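Trakden Sorting Table Guide
Section 4: Mesh and Soft Items
Revised 2021-06-21

This section covers mixed lots that contain mesh, plush and patterned cloth. Hard goods are in Section 5. Finish the table set-up in Section 3 before you start.

What you need
A flat table with a pale top
One shallow tray for each type of item
A soft brush
A dry lint-free cloth
Lot labels and a pencil

4.1 Laying out the mesh

1. Brush the table from the back edge to the front. Old marks in the surface can stay. Loose grit cannot.
2. Lay the mesh down first, before any other item in the lot. If it has a colored edge strip, set the strip straight and let the rest of the mesh settle where it wants to.
3. Smooth the mesh outward from the strip with a flat hand. Do not pull on a free corner.
4. Move any straps and clips clear of the mesh.
5. Set soft items down one at a time. Plush may rest on the mesh while you sort the rest of the lot. 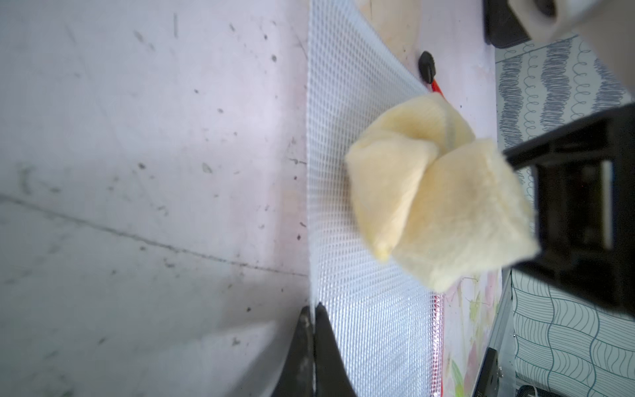
6. Keep patterned cloth to one side until the plush has been checked and put in its tray. Two patterns that look alike at a glance may belong to different lots, so read the label on each.

Note: Fuzzy fabric picks up specks from the table. If the item is pale or yellow, check the underside before it goes in the tray.

Caution: Do not drag plush across mesh. Lift it straight up. If the pile has caught, hold the mesh down flat and work the fibers free with your fingertips.

4.2 Checking plush

1. Turn the item over once and look along each seam.
2. Press each padded part lightly. A hard lump means the item goes to the repair tray.
3. Brush the fuzz in one direction only.
4. Write the lot number on the label in pencil. Numbers above 1633 take the new label with the wide margin.

4.3 Handling edge strips

Mesh with a red edge strip should be moved by the strip wherever possible. The open grid stretches out of shape more easily than the edge does.

1. Take hold of the strip close to one end.
2. Steady the mesh beside it by pressing lightly with a fingertip. Gloves may be worn.
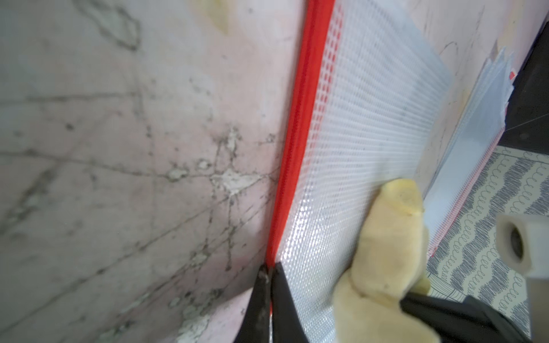

3. Raise the strip slowly until the mesh follows it. Stop if the grid starts to bunch.
4. Carry the piece to its tray and lower it strip first.
5. Let the free edge of the mesh curl if it is inclined to. Pressing it flat in the tray leaves a fold line.

Caution: Pinch the strip only as firmly as you need to hold it. A crushed strip will not lie straight again, and the whole piece must then be marked as a second.

Note: Stack no more than 9 mesh pieces in a standard Delow tray, or 18 in the deep one. Keep all the strips on the same side of the stack.

4.4 Before you close the lot

Check that no clips or short straps have been left on the table. Fold the patterned cloth last and place it on top of the plush tray. Sign the lot sheet and leave it with Rasa Rebane at the Sepp counter. Torn mesh is listed on the back of the same sheet.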